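About Brukby

Who we are

Brukby tests machines that other people want to sell you. We started in Dekville with 4 people and one borrowed loading dock, and we have been asked to leave more trade shows than we care to list. Care homes, small hotels and repair shops pay us to look at a robot before they buy it. Makers don't pay us. Some of them have offered.

What we do

Most of our work begins with a demonstration. We sit through it, drink the coffee, and then ask to see the same job again with one thing moved. You learn a lot from how long it takes for somebody to say yes.

Our open day

Each December we open the Dekville office and put demonstrations up on the big screen, good and bad, with the sales talk switched off. Last time 90 visitors came, mostly hotel managers and a few people who run housekeeping crews. Hasier, a software firm that wants to put robot arms in guest rooms, agreed to show its bedroom tests, all of them done in simulation. We give them credit for turning up, because two other firms backed out.

Jarrah Pirihi, who founded Brukby and still writes our reports, ran the session. The claim on the flyer was that the arm can tidy any bedroom. Jarrah's first question was how many bedrooms it had tried. The answer was 2000, every one of them on a computer. His second question was how many of those had a real blanket in them, and that answer was shorter.

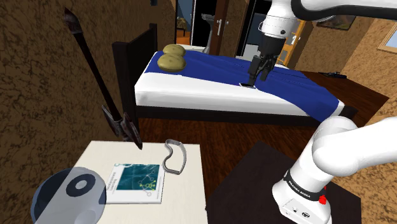
Hasier's simulated bedroom: the gripper just above a small gray object on the blue blanket, with two potatoes farther up the bed.

We have nothing against simulation. It is cheap, and a mistake in it breaks nothing. But a blanket in a real room bunches up and slides, and a phone can slip into a fold where a gripper has no business poking. Several visitors said as much before we did. The housekeeping people were the hardest to impress – one of them wanted to know who lifts the arm onto the second floor, and she is still waiting to hear.

What we think

A robot that picks up one small item from a bed may be worth having. It may also be a very expensive way to find the remote. We won't say which until we have watched it do the job 100 times in a room somebody has slept in. Hasier has our test sheet and says it will be back.

Work with us

If you have been promised something by a robot company, send us the brochure. We read the small print first. Our test method, which we named Srivastava after the street where we rented our first room, is free to download, and you are welcome to use it without hiring us.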